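Scuffs where desk meets wall – how to stop them?

Posted 2023-05-24 by Jatoi

Rented room, white walls, dark gray table shoved right up against one of them. Every time I lean on it the back edge rubs the paint. Landlord wants it perfect in July or I lose 200 of the deposit. Can't move the table, room is tiny. Also is there anything for the specks on the top? Tried dish soap, no change.

Mudness
Felt pads. The stick-on kind, 3 along the back edge. Done.

Jarkgate
Pads fall off after a while, mine did anyway. Clear bumper strip is better – cut it to length, wipe the edge first, press it on and leave it overnite. Then push the table back. For marks allready on the wall, damp melamine sponge, very light, test low down first. If it goes shiny you're rubbing too hard. Don't repaint one patch, it will show.

Specks – might just be the finish. Mine has a mottled top with paler bits and I wasted an evening scrubing it. Eating off it every day and the wall behind is still clean.

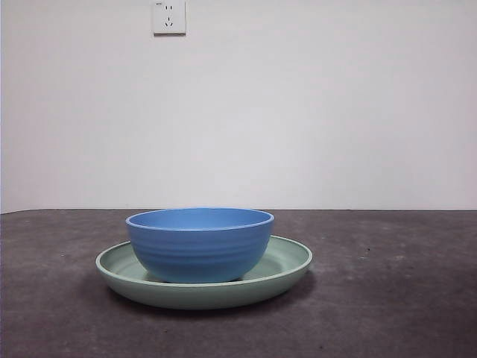 My table with the green plate on it, outlet on the wall behind.

If a fingernail doesn't lift them leave them alone. No bleach on a dark top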